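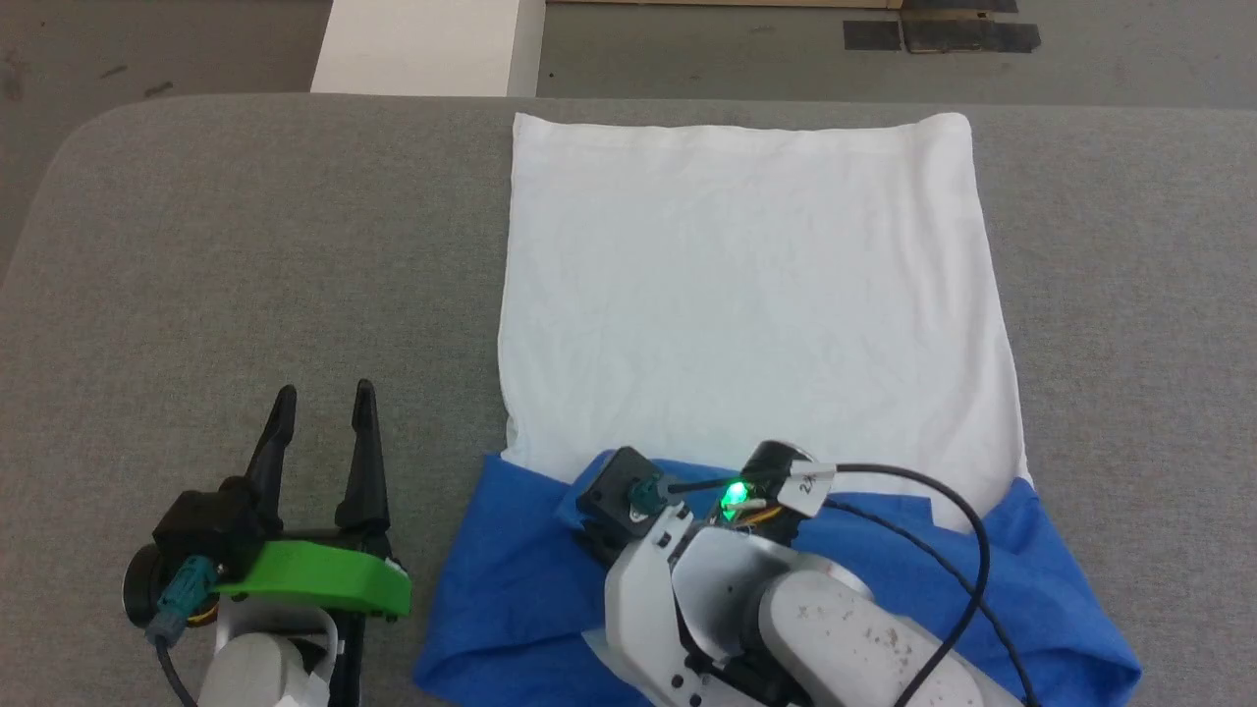
Gundach open day: two arms, some laundry, decent coffee

Three stars

I paid nothing to get in, which colors any review, but I did drive 27 miles and miss lunch. Gundach opens its workshop to the public twice a year. The next one is in October, so consider this a buyer's guide.

The main attraction is a two-armed robot at a padded table, handling cloth. Marit Eide ran the demonstration and talked us through it with the calm of a flight attendant. Cloth is hard for robots, she said, because it never sits the same way twice. I have the same problem with fitted sheets and have never been given a workshop.

It is slow. A blue cloth and a white cloth kept the arms and 16 grown adults busy for 19 minutes, and at one point we all leaned in together like people watching a putt. The man beside me asked if it could do socks. Marit said socks were "on the list" – I did not get the impression they were near the top.

What I liked: you can stand close, and you get straight answers. The arms are white and the fingers are dark and narrow, more like salad tongs than hands. There's a green 3D-printed part on one of them, and I found it cheering that the future still has homemade bits. Wenche Tangen took questions about programming and didn't once make me feel like a person who can't set his oven clock.

What I liked less: one row of chairs, all taken by the Pumcombe hiking club. The talk at the back was hard to hear. And the decor needs a word. Behind the table is a backdrop of lemons on a grid, under a pink strip that says RESTAURANT. I followed that word with real hope. There were crackers.

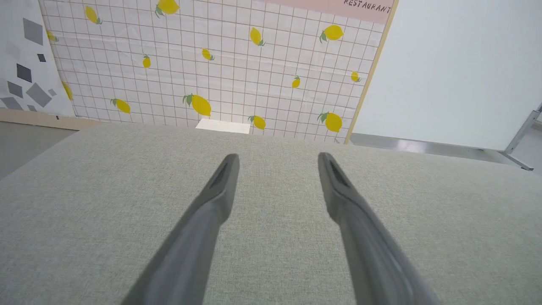
Should you go?

Yes, if you like watching careful work done at the speed of a DMV line. Kids under eight will want to leave after the first fold. Parking is free behind the building, the coffee is better than it has to be, and the gift table sells a Gundach mug that I bought and now use daily. Get there early and take a chair before the hikers do.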